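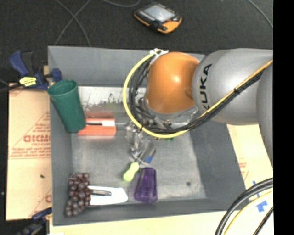
Tumbler, cup and box in the gray bin.

Against the Big Bin

Posted 4/6/22 by Barış Gezer

I have come to dislike large containers. I mean the deep ones with sloping sides, sold as totes or bins or storage solutions, that people buy when a cupboard has gotten out of hand. I owned several. I now own one, and I keep firewood in it. I think most households would be better off if they did the same, or gave theirs away.

The argument for the big bin is easy to make. You have a cupboard full of cups, a shelf of odd boxes, and a drawer of things with handles. You buy one container and put everything in it. The cupboard is empty, the drawer closes, and the floor is clear except for the bin. It takes an afternoon and it looks like progress. I felt good the first time I did it, in September, when we moved into the house on Campbell Street and I had two rooms to clear before the painter came.

The trouble started the next morning when I wanted a cup.

A cup in a cupboard stands on its base. You see it, you take it by the side, and you are done. A cup in a deep bin does not stand on its base unless somebody placed it there with care, and nobody places things in a bin with care. It lies on its side or leans in a corner. A tall tumbler is the worst of them. It is narrow at the bottom and wide at the top, so it tips over at the first excuse and ends up propped against the wall at whatever angle it likes. Look at the green one at the top of this page. You could store nothing in it and nothing on it, and it takes up a corner by itself.

A cup also has a right way to be picked up, and the bin hides it. When it is standing you go for the side or the handle. When it is lying down with the wide end against a wall, you have to slide a finger under it or roll it toward you first. With one item this is a small matter. With a bin full of them you are doing a small puzzle every time you want a drink of water.

My wife disagrees with me on all of this, and she has read this piece and asked me to put her side in. Her view is that the bin was never the problem and that I put the wrong things in it. A big bin is for blankets, she says, or for snow boots, or anything that is soft or comes in one kind. She is right about blankets. You can push your arm into a bin of blankets and pull one out and no harm is done. I have no quarrel with a bin of blankets. But the containers are not sold that way and people do not use them that way. They fill them with mixed hard goods, because mixed hard goods are what make a room look messy.

Mixed is the important word. A bin of cups only would be annoying, but at least you would know what your hand was going to touch. Put a box in with the cups and the box slides under them. Put in anything small with a handle and it goes to the bottom, flat, and there it stays. For most of that winter I believed I had lost my good vegetable peeler. I bought another. The first one was under a box of picture hooks, in the bin, where I had put it myself.

I did try to do it properly. There is a brand of tote called Wasdale that comes with dividers, and I bought two of them. The dividers are thin sheets that drop into slots. They work as long as both sides are equally full. As soon as one side is heavier the sheet bows and comes out of its slot, and then you have a bin with a loose sheet in it, one more thing to move. I wrote to the company and they sent me a polite letter and a third tote. I did not want a third tote.

After that I tried the Gevis system, which is a rack with shallow trays, and I have to say that I like it. The trays are shallow enough that nothing can lie on top of anything else. A tumbler will not fit standing up with a tray above it, so the tumblers went back to the cupboard, where they should have been all along. The small things with handles went in the trays in one layer. It cost $152, and I complained about it at the time. It was more than I had paid for all the bins together. I have stopped complaining. I replaced the peeler and the tape measure once each in the bin days, and I have replaced nothing since.

People have told me that shallow storage wastes space. On paper it does. A deep bin holds more in the same patch of floor than a tray does. But the figure that matters to me is how much I can get at without taking something else out first, and by that measure the deep bin holds one layer, the same as the tray. Everything under the first layer is in a kind of waiting room. You may have it on paper. You do not have it at seven in the morning with the coffee going cold.

There is also the matter of the sloping wall. I wondered for a long time why these bins are made wider at the top than at the bottom. It is so they will nest when they are empty, and that suits the store and the truck. It does nothing for the person who takes one home, who will own it full for years and empty for a day. The slope means that anything round put near the side heads for the middle or lodges partway. It means a square box never sits flush against the wall and leaves a wedge of space that only something thin can fall into. Things do fall into it. I would pay more for a bin with straight sides, and I have looked, and they are hard to find in any size that an adult would call large.

Depth is bad for another reason, which is your back. I am not young. Reaching to the floor of a tall bin means bending at the waist with one hand on the rim and the other going around blind. My neighbor in Collomport, where we lived before, kept her whole pantry this way, in bins on the floor of a closet, and she had a reaching stick hung on a nail inside the door. I thought this was clever when I first saw it. Now I think that if a pantry needs a stick, it needs a shelf.

The color of the bin counts for something too, and here I will defend the plain gray kind. If you must have one, get gray. I had a blue one and everything blue in it was gone. In a gray bin a green tumbler or an orange-red box shows up at a glance, even lying at a bad angle. Clear plastic sounds like the better choice, but what you see through the side of a clear bin is the lowest layer pressed against the wall, and you still cannot reach it. For the same reason I have come to prefer bright cups. A purple cup may look childish on a shelf, but you will find it.

I should be fair about moving house, since that is when most of these bins are bought. For a move they are fine. They stack, and they do not go soft in the rain like a cardboard box. My objection is to the second month. The bin comes off the truck and goes into a corner, and because it is tidy from the outside it stays there. A cardboard box looks like unfinished business and sooner or later you unpack it out of shame. A bin with a lid on it looks finished. I know a man with 3000 records who can lay his hand on any of them in a minute, and in the same room he has a tote he has not opened in three years. He thinks there might be glasses in it.

What I do now is not complicated. Cups and tumblers stand in the cupboard, rims up, one deep. If a second row starts to form behind the first, I take some to the thrift store. Boxes go on a shelf with the short end facing out. Anything with a handle goes in a tray. When I pack for a trip to the cabin I use two small crates that I can lift full, and I empty them the day we arrive, onto the counter, before I sit down. My wife has her bin of blankets at the foot of the bed and I leave it alone.

I offered the two Wasdale totes and the spare to the church sale last fall. They sold in the first hour, all three to the same woman. She told me she was finally going to get her kitchen in order. I helped her carry them to the car.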